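Drying Times of Cotton and Polycotton Bed Sheets in Unheated Rooms
Project report, Household Textiles module
Natanael Cordeiro, Ratih Purba
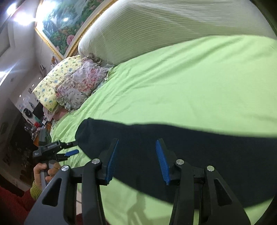 1. Introduction

Students in the Willorness halls have no access to tumble dryers after 9 pm and most dry their bedding indoors. Complaints about damp rooms usually rise in November, when windows stay shut. The aim of this project was to compare how quickly two common sheet fabrics lose water in an unheated room, and to see how far the spin speed of the washing machine affects the result.

2. Materials

Two flat single sheets were bought from the same shop. Sheet A was pure cotton with a dry mass of 500 g. Sheet B was a cotton and polyester blend with a dry mass of 400 g. Both were washed twice before testing to remove any finish left from manufacture. A kitchen scale reading to 1 g was used for all weighings. Room temperature and humidity were read from a wall-mounted meter lent by Gladys Ccori.

3. Method

Each sheet was washed at 40 degrees without softener, spun at the low or the high setting, weighed, and hung over a folding airer with one fold along its length. The airer stood in the middle of the room with the door closed. Weighings were taken every hour until the mass was within 2 per cent of the dry value. Every combination of sheet and spin setting was tested three times.

One run with Sheet A was discarded after the door was found open on Saturday morning. It was repeated the following week.

4. Results

Sheet B reached the end point first in every pair of runs. The gap was widest at the low spin setting, where Sheet A still felt damp along the fold after the rest of the fabric had dried. At the high setting the gap narrowed but did not close.

For both fabrics, mass fell at a nearly steady rate for the first few hours and then more slowly. The slow stage lasted longer for cotton. Humidity in the room rose soon after hanging and came down only in the second half of each run.

5. Discussion

Cotton takes up water inside the fibre, whereas polyester holds it mainly between fibres and on the surface. This is consistent with the longer slow stage seen for Sheet A. The two sheets also differed in mass, so fabric type cannot be fully separated from thickness. A second pair of equal mass would have dealt with this, but the budget did not allow it.

Eusebio Palomino suggested turning the sheet halfway through drying. This was tried once, outside the main series, and is not reported in the results.

6. Further work

The tests should be repeated with a window open and with the sheet hung in a single layer. Fitted sheets were left out because the elastic edge dries at a different rate and would need its own end point.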